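4.2 Delegation and the silence of the leader

The second part of the study looked at how team leaders hand over a task and what they do with their attention afterwards. In the interviews at Zostell and Marikar, most leaders spoke first about the words they choose. They had prepared a clear sentence, they had checked that the task was understood, and they considered the delegation finished at this point. The team members spoke about something else. They remembered whether the leader stayed near the desk, how soon the first question came, and who was asked when the work was late.

We call this period the open interval. It starts when the task is accepted and it ends when the leader asks for the first time about the progress. In our material the open interval was very different from one leader to another, also inside the same firm. One leader at Marikar asked for news before lunch on every task, even on tasks which needed 14 days. Her team described her as friendly and well organised, but they also said that they did not start anything difficult in the morning. At Zostell, a leader with a long open interval was described as trusting by the older members and as absent by the two who had joined in March. The same behaviour was therefore read in two ways, and we did not find that personality alone could explain it.

Of the 60 team members who answered the written questions, 21 said that they would prefer to agree on the first question time together with the leader. Only 9 had ever done so. When we asked in the interviews why this was rare, the most common answer was that it felt impolite to bring up the subject. A team member should not tell a leader when to ask - this was said in nearly the same words in both firms. Some leaders, on their side, believed that a fixed time would look like control. Both sides waited for the other, and so the interval stayed a private matter of each leader's habit.

These results agree only partly with the view that delegation is mainly a question of trust. Trust was mentioned often, but usually after the event and as a name for something more practical. When members said "she trusts me", they could in most cases point to a certain moment in which the leader did not step in. We therefore suggest to study delegation through such moments, and to treat trust as a judgement which people make later from them.

A limit of this part is that the open interval was reported from memory. Short intervals may be remembered better than long ones, especially if they were annoying. In the next section we compare the reports with the work notes kept at the Irna and Skorkden sites, where the time of the first question was written down by the members themselves.

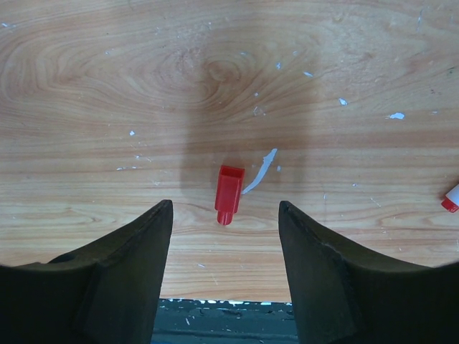
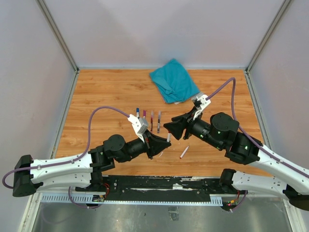

Figure 3. Top: a small red part between two open gripper fingers. Bottom: work surface with two robot arms.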